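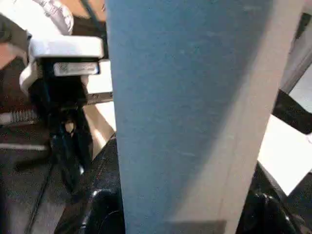

Blue panel between the gripper fingers, August.

Progress report to the Cikar workplace fund, second period
Prepared by Aileen Bañez, Buschmann

When we last wrote, the arm could pick up a foam-like piece and put it down somewhere. This period we worked on the somewhere. It now hands over at the height the packers asked for, at a speed Till Böttcher calls "geological." He is still faster by hand and mentions it daily.

Spending stands at 3,000 against the training line. Most of that went to teaching 5 people to stop, restart and reteach the arm without phoning Zestirach, whose support desk closes at 4 p.m. The arm prefers to get confused at 4:10. Two of the five can now change a grip position alone. The other three can do it with the binder open, and the binder has been rewritten in words people here use.

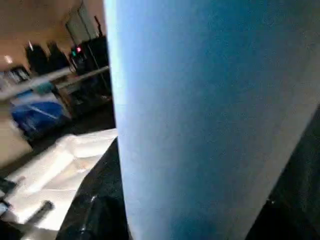 Charalambos Spanos read a draft of this report and objected to the phrase "relieved of repetitive work." He says he has been relieved of lifting and given watching, that watching is also repetitive, and that his back is better while his patience is worse. We have taken the phrase out. We have also changed the rota so that a turn at the arm lasts 2 hours and then moves on, which he describes as an improvement and will not be drawn further.

Job descriptions are the slow part. "Packer" no longer covers it and "operator" comes with a pay grade, so the paperwork has been sitting with Kai Kleinschmidt in personnel since before the arm learned to let go of things. We expect an answer next period. We expected one this period too.

Blue pieces still give us trouble when the light is strong from one side. Finn Brandes is trying a change to the approach angle and has asked for a blind, the cheaper of the two ideas.

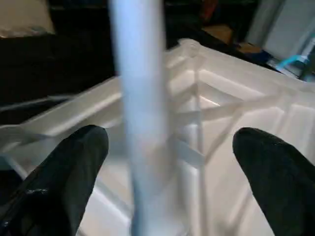

Open fingers over the white crate, with the pale pole between them.

Still to do before the next report: settle the grade question, finish training for the late shift, and decide whether the Lolen software license is worth renewing. The late shift has views on the license. They will be attached, lightly edited.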